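Equipment plan for next year: what we ask for and what can wait

December 18, 2024

The budget round for the Clekgate workshop is now closed, and many members have asked what we put in the request. I try to give a short overview. The complete sheet is in the shared folder under "Trillon", the name we use for the two-arm station.

The largest line is gripper fingers. In September we still hoped to stay with one set per arm for the full year, but the fingers are a wearing part and we should plan for them like we plan for printer toner. We ask for 14 pairs. The supplier, Prirkent, gives a better price if we order them all together, and the offer is valid until the end of the winter quarter.

The second line is cables. The arms have long cables which move with every motion, and a spare of each type must be in the drawer before we need it. Please don't borrow from this drawer for other projects. We also want proper cable channels for the near side of the table, and this part is cheap.

Third, the table cover. We use brown paper, and one roll costs us very little. I have kept it in the plan, although a rubber mat was proposed. The mat costs 552 for the size we need, and I could not defend this price for a surface that gets changed so often.
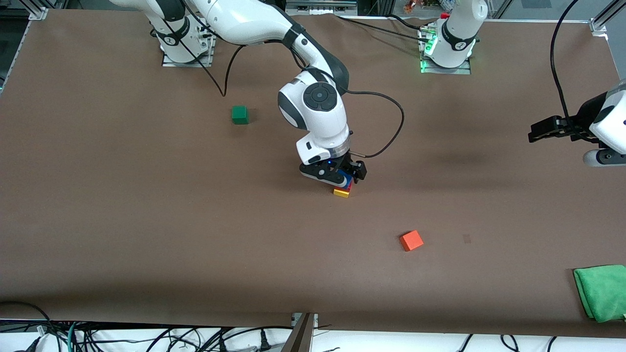
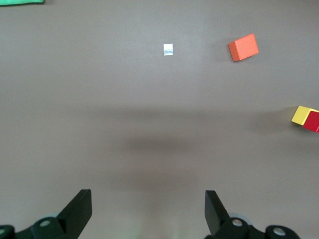
Block work on the Trillon table: a blue block held in the right gripper (first picture), and the tabletop between the open fingers of a gripper (second picture).

Blocks are the smallest line of all. The colored ones do their job well and we only replace what gets lost. Several people wrote to me that we should buy more difficult objects, such as bottles with screw caps or soft bags. I agree, but I have moved this to the second half of the year, when the new shelf is there to store them.

Not in the request: a third arm. The Mac Carthaigh room would need another power line first, and the quote for the electrical work has not arrived. If it comes before the spring review, we can still add it as a separate item.

Two things I need from you. If you use the station, write down your planned hours for the next 13 weeks, so that we can order the spare parts in the right order. And if you find a mistake in the sheet, please leave a comment in the cell and do not change the number yourself.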